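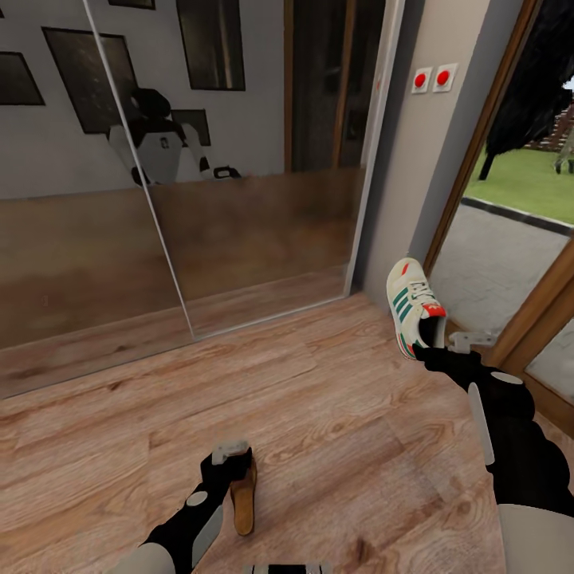
About Us: Visiting Caltari

Caltari began in the back half of a furniture store in Wasten, and although we have more room now, we still like having people over. Twice a year we open the doors and let our neighbors see what we've been teaching our robots to do around the house, first in simulation and then on the practice floor.

The last open day was on Oct 17, 2023, and what a full afternoon it was! Ingrid Dvorak ran the big screen, where visitors watched a simulated entryway through the robot's own eyes, with a sneaker in one gripper and a cork-soled sandal in the other. Shoes have kept us busy for longer than we'd like to admit (Ignacio Obi has worked on little else since spring). A sneaker has laces and a tongue and a stiff heel, a sandal has hardly anything to hold on to, and a mirrored wardrobe door like the one in that hallway gives the software a second robot to puzzle over.

We had 48 guests, among them 14 students from the Clandasov school, who asked Ezekiel Fitzsimmons so many questions that his 35-minute talk ran to a full 60. He didn't mind a bit, and neither did we.

Our next open day is in November. Candela Urquijo keeps the guest list and is happy to hear from families, teachers and anyone else who is curious. Coffee is on us, and children are very welcome.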